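Nendholm publishes maintenance routine for the hand on its Erix household robot

Brindport, January 10, 2026

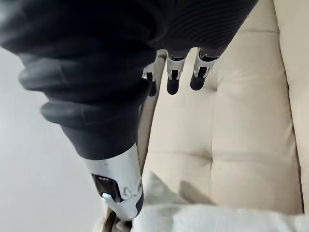 Nendholm has released the full maintenance routine for the robotic hand fitted to Erix, its household robot, following two years of use at the company's test flat in Brindport. The routine covers daily care, the change of the fabric covering, the fingertips and the wrist camera, and can be downloaded free of charge by owners and service partners.

The hand on the Brindport machine has now logged 1,011 hours of work, most of it on soft furnishings: straightening throws, picking small items off seats and lifting cushions. Work of this kind is light on the motors and hard on the coverings. Lint and pet hair gather in the folds of the thumb and in the gaps at the finger joints, and a joint that has filled up with fluff closes more slowly than its neighbours.

Nendholm now asks owners to brush out the joints at the end of each working day. The hand is opened fully, with the thumb held away from the fingers, and the arm is parked so that the fingertips point straight down. Power to the hand is then switched off at the wrist. A soft dry brush is enough. Compressed air should not be used, as it drives dust further into the joint.

The fabric covering comes off in one piece once the wrist band has been undone. It can be washed by hand in cool water and must be completely dry before it goes back on. When refitting, the ribbed part should lie flat over the back of the hand. The folds on the thumb are meant to be there and should not be pulled smooth, or the thumb will not bend through its full range.

Scuffs on the metal shell of the thumb do no harm and need no treatment. The black fingertips on the other digits should be checked weekly for splits. They are replaced as a set every 2,000 hours, or sooner if one is damaged, and the grip check must be run afterwards. The check takes 113 seconds and is started from the service menu.

Cleaning the wrist camera is the last job on the list. The lens is wiped with a dry cloth after the covering has been refitted, so that no loose thread is left hanging in front of it. If the service menu shows a blocked view, the wrist band is usually sitting too far forward and should be moved back before anything else is tried.

Repairs inside the hand, including broken pins and worn joint brackets, are handled by Ammann, Nendholm's service partner. Owners should not open the joints themselves. A hand sent in for repair should be packed without its covering, with the fingers open and the serial number written on the outside of the box. Ammann fits a loan hand where one is in stock.

Replacement coverings and fingertip sets will be on sale through Ammann from the end of January. The printed version of the routine will be packed with all new Erix machines.

Press enquiries: Nendholm press office, Brindport.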